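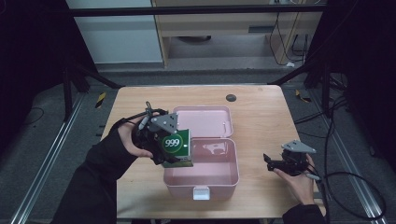
How big should a home medicine box be? Big enough for what the household takes in a normal winter, with the cartons standing up so their names can be read.

Youssra Ragab has run the pharmacy counter at Gaber for 11 years, and most of the boxes people bring in to her are too full. She tips everything onto the counter, checks the dates and hands back what is still good. Expired tablets stay with her for disposal.

Her advice is to keep medicine in its carton with the leaflet inside. Loose blister strips get mixed up, and the date is often torn off with the first tablets.

A plastic box with a lid and a latch is fine, she says, but a latch will not stop a child. Put it on a high shelf, away from the stove and out of the bathroom.

Yanti Wijaya, a mother of two in Kakow, goes through hers every March. Last time she threw out almost 50 items, most of them cough drops.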